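**Student project: two-arm shirt folding works from one starting position and nowhere else**

posted by trotanum_lab in Robotics > School and College Projects

I'm in a one-semester robotics class and our team picked cloth folding for the final project. We have two arms over a white table with light panels around it, a camera at each wrist and one up at head height. The task is simple on paper: take a garment lying flat, grab it on both sides, fold it in half.

We recorded 24 demonstrations by hand and trained on those. If the garment goes down in the spot we used for recording, the fold is usually fine. If we turn it a little, one gripper closes on nothing or grabs only the top layer. We're resizing all the camera views and the code is the Nerkov starter kit our instructor gave us, mostly unchanged.

Dark green cloth, white table. Two wrist views first, then the head view:
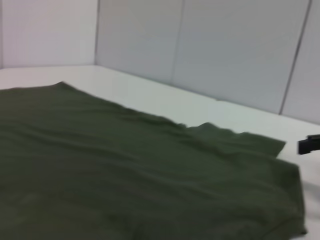
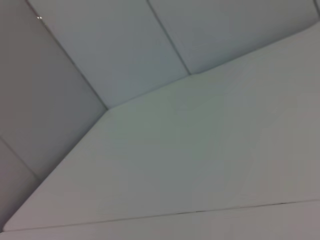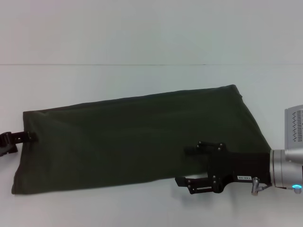
Training was 3000 steps. The loss goes flat at 800 or so and stays there. We have two weeks until the demo and the arms are shared with another team, so I can book Thursday evenings and not much else. Should we record more demonstrations, train longer, or change the cameras?

---

**inskip_bench**

More demonstrations, but not more of the same ones. If all 24 start from the same placement, the model has no reason to look at the cloth. It can learn the arm motion and play it back, and that matches what you're seeing.

What I would do with one evening:

- Mark a grid on paper, not on the table, and pick a different placement and angle for every recording.
- Leave some wrinkles in. Don't smooth the cloth out between takes.
- Record a few where you miss the edge on purpose and then go back and get it. Without those it has never seen a miss and won't know what to do after one.

Training longer won't help if the loss has been flat that long. Keep a few placements out of the training set and test on those, or you can't tell if anything got better.

For the wrist cameras, check how much of each recording has no cloth in view at all. Some of that is normal while an arm is moving in. If it goes on right up to the grasp, start the arm in a pose that points the camera at the table where the cloth will be.

---

**mimiser**

Try a lighter colored shirt. We had a dark one in our club and it was terrible, black fingers on dark cloth. Worked better with yellow.

---

**gripfold**

I agree with inskip_bench on the data. The color thing is worth a quick test but I wouldn't start there, because your fold works from the one position with the same cloth.

Two other things to check. First, the resize. Thin hems and folded edges disappear fast when you shrink the picture, and grabbing only the top layer sounds like a model that can't see where one layer ends. Save a few pictures at the size the model gets and look at them yourself. If you can't find the edge, it can't either.

Second, timing. If the camera frames and the arm positions are saved by separate programs, they can drift apart. Plot one recording and see if the gripper closes in the video at the same moment it closes in the log. Ours was off by a good bit, and we had already recorded everything. Do that check before your Thursday slot so you don't spend the evening on recordings you have to throw out.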